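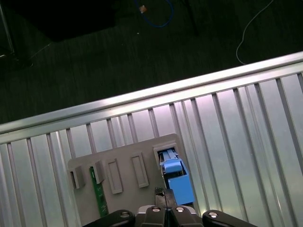

Gripper on cell 3 keeps losing its zero, anyone else?
Forum > Cells and fixtures > Maintenance

tirus_dave
Two finger gripper on the small cell, the one doing the blue plastic parts off the gray slotted plate. Every morning it homes fine, then after 400 cycles or so it says closed and the pads arent touching. Power cycle, good again. Already did: new cable, cleaned the pads, snugged the linkage bolts. Controller is throwing 1201 but only sometimes. Running out of ideas and second shift is mad at me.

mllwrght
1201 on the Brunner controller? Thats a position timeout on ours. Could be mechanical drag. Pull the fingers and work the linkage by hand, should move with zero crunch.

tirus_dave
Yeah Brunner. Worked it by hand Sunday, smooth all the way. Gripper is a Pimo.

pegboard
Stop snugging the linkage bolts!! Those are pivots. Too tight and they bind once the thing warms up. Back them off, threadlocker, retorque to the sheet. Seen this so many times.

mllwrght
Disagree, if they were binding he'd feel it by hand.

pegboard
Cold, by hand, no load. Not the same as mid shift.

coldsolder
How is the plate held down? If its just sitting on the grooved table and creeps a little the part goes in crooked and the fingers close on a corner. Looks like a gripper fault, is a fixture fault. We had a plate with a bit of an angle to it and taught everything to that, then somebody "straightened" it. Whole day gone.

tirus_dave
Plate has 2 clamps underneath. Its a little crooked to the rail but always has been, program is taught that way. Dont want to touch it.

coldsolder
Fine, but put a pencil mark at the corners and check at end of shift. Takes a second.

pegboard
+1 to the marks. Still the bolts tho.

clilteck_fan
Just swap the pads. The checkered ones glaze over and slip. Clilteck sells a softer set, 8 to a bag.

mllwrght
Slipping pads dont give you a closed signal with a gap, read the post

clilteck_fan
ok ok. they do wear out though

tirus_dave
Update. Backed off the pivots, threadlocker, torqued to the sheet. Marks on the plate havent moved. Ran thru lunch and no 1201 so far. Pegboard might be right, not calling it yet. Will let second shift run it and check the log at 6 am.

mllwrght
Log the motor current too while your at it. If its drag you'll see it climb before the fault.

tirus_dave
Good call, turning that on now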